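Setting up the two-armed bag station at Rumine

I've now put this cell together three times, twice badly, so I'm writing down how I do it before I forget again. It's the one we call Zavo: two arms, a flat scanning board and a tall black pillar, parked next to the belt. Tiziana Monti wrote the first set of notes and I've pinched her order of doing things (thanks, Tiziana!).
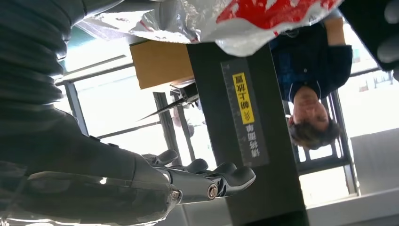
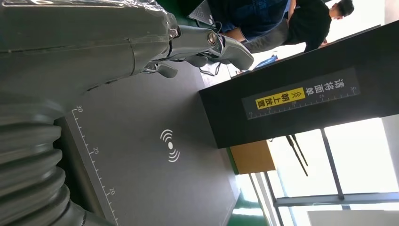
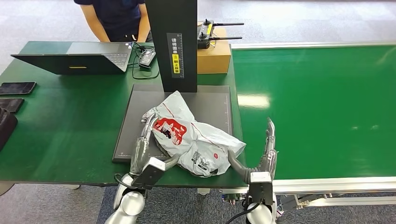

Before you start

You'll want the laptop, the handheld remote, a soft cloth, a hex key set and a box of practice bags. Crumpled plastic ones are best, the more horrible the better. A nice stiff carton teaches the fingers nothing at all!

1. Square up the board

Put the board flat on the green table and push it back until it meets the pillar. The ruler marks are printed along the edges, so use those and leave your tape measure in the drawer. Check that the label on the pillar is readable all the way down (the yellow bit says "face up", and it's about the parcels as much as anything). Then give the board a wipe. Dust shows up as speckle in the scans and you'll blame the software for an hour, as I did in December.

2. Sort the cables

Every cable near a wrist needs a loop with a bit of slack. Move each arm through its full reach by hand, power off, and watch for anything that pulls tight. Mirko Mazza likes his loops neat and short. I like mine baggy, and mine haven't snapped yet.

3. Check the finger joints

Look at the bolts at the knuckles and nip up any that turn freely. Go gently, they only need a pinch. Wiggle each finger sideways afterwards, and if it clicks, take it off and seat it again.

4. First run

Set the speed to 70 per cent and keep the remote within reach. Lay a bag in the middle of the board and let one finger tuck under a fold while the other arm holds the opposite side. Go through 47 bags like this, swapping them about, before you touch the speed again. If that's all fine, go up to 90.

5. Write it down

Note the cycle counter in the log. Ours read 3,088 when I last did the joints, on 3 January 2022, and Corrado Mancuso will ask you for it.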